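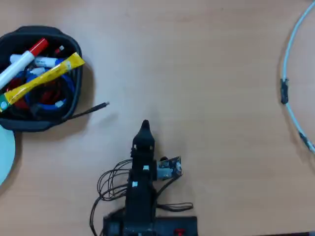 Frequently asked questions about the Hallo study

Last revised June 2025 by Merle Goodwin, with corrections from Eldana Teshome, who would like it known that there were more of them than I let on.

What is Hallo?

Hallo is a method for teaching a small tabletop arm when to hesitate. The policy predicts a short run of movements in the usual way, then a second, much smaller network looks at the prediction and decides how many of those movements to carry out before looking again. If it's confident, the arm gets on with it. If it isn't, the arm takes one step and has another think. The name has no clever expansion. It was the first word Eldana typed into the log.

What did you find?

On the task we cared about, picking a cable or marker out of a cluttered basket, the arm with Hallo succeeded on 73 per cent of trials. We ran 800 trials in all, split evenly between Hallo and the same policy executing a fixed run of steps. The fixed version did worse, mostly by closing with great conviction on the spot where a cable used to be.

Why a basket of junk and not a standard set of objects?

Standard objects are lovely. They hold their shape and they don't tie themselves to their neighbours. We had plenty of results on coloured blocks and none of them told us what would happen with a tangle, where pulling on one thing moves four others. A black fabric basket full of coiled cables, a marker and a shiny yellow wrapper is a fair approximation of the bottom drawer in any lab. The soft sides matter too, as the rim gives when the gripper leans on it.

What counts as a success?

The target leaves the basket and is released on the tabletop within the time limit. Extra items coming along for the ride are allowed if there's only one of them. Eldana wanted zero. We compromised, and the paper reports both figures in the appendix so that readers can pick a side.

Is one loose cable over the rim a failed trial?

No. A plug lying out on the wood is a legal starting position. We call these "trailers", and they turned out to be harder than we expected. The policy likes to grab the visible end, which is sensible, and then lift straight up, which often isn't. Hallo helps a bit here. It doesn't help as much as we'd hoped, and we say so in section 3.

How were the demonstrations collected?

By hand, using a leader arm of the same proportions, with a person steering and the follower copying. We kept 1904 demonstrations after throwing out the ones where the operator sneezed, gave up or was me on my first morning.

What are Delgate and Tekleab, then?

Delgate is the small network that does the hesitating. Tekleab is the labelling tool we wrote to mark the moments in each demonstration where the operator visibly slowed down. Those marks are what Delgate is trained on. You can train it without them, using disagreement between predictions as the signal, but the arm then hesitates over everything, like someone reading a café menu.

Does it run on cheap hardware?

Yes. It's a black servo arm with a two-jaw gripper, and most of the wiring is on the outside where you can admire it. Leave the wires some slack. If they're snug when the arm is folded, they'll be far too short when it reaches, and you'll spend an afternoon blaming the policy. We did.

Can I move the arm after training?

Not far. Keep the base plate where it was and keep the view from overhead. Shift either by the width of a marker and performance drops off. We're looking at this in the follow-up project, Weluretti, which at present consists of a shared folder and some optimism.

Does slowing down make it slow?

Yes. Successful picks take longer with Hallo. If you need speed and don't mind the odd handful of air, use the fixed version.

Will you release the data?

The demonstrations and the trial logs, yes. Tekleab as well, once someone has tidied the code — Merle has been volunteered. Write to either of us if you need it sooner and can live with variable names like "thing2".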